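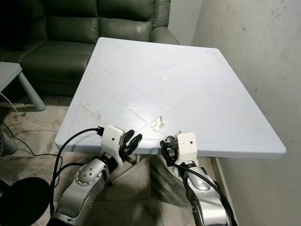 The white square table in the front room, next to the olive-green sofa.

Setting up your Cikside heating timer, part 2: programming the week
By Tín Ông
October 15, 2019
13 comments | 6 shares

Right, so the timer is on the wall and the little screen lights up when you press a button. If it doesn't, go back to part 1 and check the batteries (I put mine in backwards twice). I do all of this sitting down with the manual open, as it takes longer than Cikside say it does.

1. Hold SET for 5 seconds until the clock digits flash. Let go too early and you end up in the holiday menu, so press BACK and have another go.

2. Put in the time with the plus and minus buttons. It's a 24-hour clock and you can't change that, I've looked!

3. Press SET once more and you'll see P1. That's your first "on" time. I have mine at quarter past six, which gives the bathroom a chance to warm up before anyone complains about it.

4. Work through P2 to P6 the same way. You don't need all six. Any you leave as dashes get skipped.

5. Press COPY to use the same times for the rest of the week, or NEXT if you want weekends to be different.

6. Press HOME. The screen blinks and everything is saved.

Note: if you leave it alone for a minute halfway through, it drops back to the main screen and forgets the lot. Write your times on a bit of paper first. I didn't, and had to start over when the phone rang.

Note: the older Bastenell model has the same menus but calls COPY "ALL". Otherwise you can follow these steps as they are.

Caution: don't take the front cover off with the power on. The wires behind it are mains wires, and if one looks loose you want an electrician.

Frost setting and the December clock check are in part 3.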